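Search this wiki Go Advanced Random page

Wash day

Wash day was the day of the week set aside for household laundry, before most homes had a machine. In Britain usually the first working day. Cold meat left from the weekend joint meant no cooking, so the copper could have the fire to itself.

Origins

Hard to date. Big houses in earlier centuries washed only every few weeks, sometimes longer, and owning enough linen to wait that long was a sign of money. Smaller households washed more often as they had less to wear. The weekly habit settled in during the nineteenth century, along with cheap cotton and piped water (where there was any).

The work

Sorting and soaking the night before. Copper filled and lit early, in some homes by 4 in the morning. Whites first, then coloureds, then work clothes in whatever water was left. Soap was shaved off a bar. Heavy things were pounded in a tub with a dolly or a posser, then rinsed, blued, starched if needed and put through the mangle. Two rinses was normal, three for baby things.

Blue went in the last rinse to hide yellowing. Starch for collars, cuffs, tablecloths, aprons. Buttons were often taken off before mangling or folded to the inside, otherwise they cracked.

Drying

Outdoors on a line, over hedges, or on a shared green. In back-to-back streets the lines ran accross the road and the coal cart had to wait. Wet weeks meant a rack on a pulley over the kitchen range, and damp walls.

In Sulonby the drying green had 2 rows of iron posts, each family keeping to its own turn. Oksana Koval's local history of the town says quarrels over the posts went on well into the age of the launderette. The posts were taken out one April, no year given.
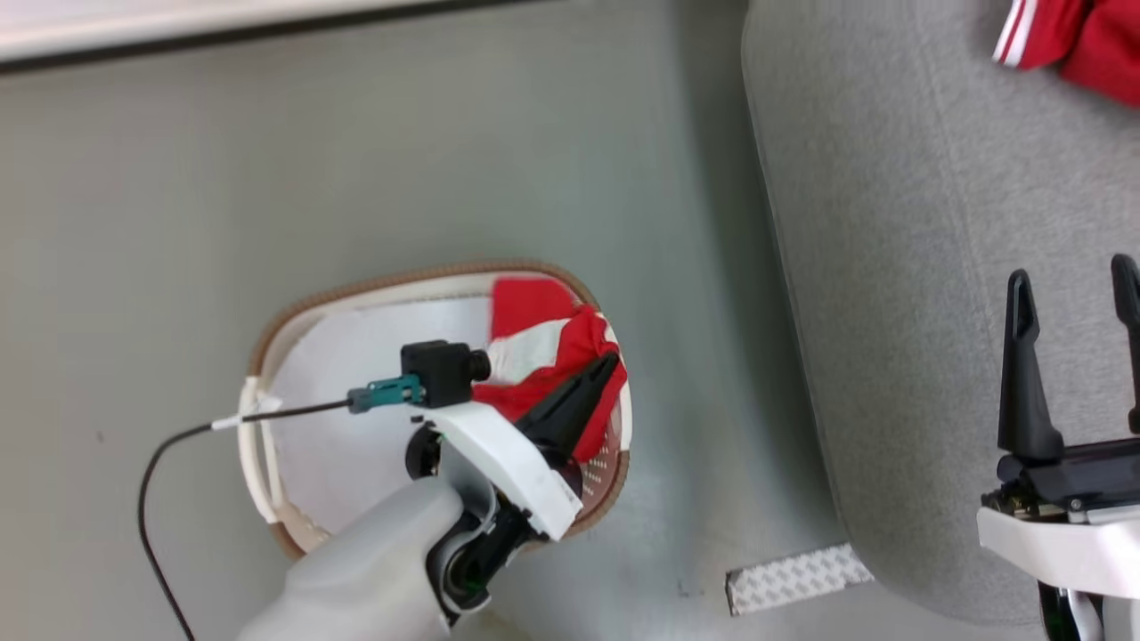
Decline

Launderettes first, then the twin tub, then the automatic. By the time most homes had an automatic the fixed day had gone, and washing was done in small loads whenever there was enough. Ironing, once the job for the day after, drifted aswell. The word survives in sayings and a few songs.

See also: Copper (laundry), Dolly tub, Mangle, Laundry blue

Comments

Melur Setiawan: My gran still did hers all on the one day, even with the automatic. Sheets at the far end of the line, smalls in the middle where the neighbours couldnt see.

kettle3478: No mention of soda crystals? Ours went in with the soak every time.

Pegbag: Posser and dolly are not the same thing, glad you have both.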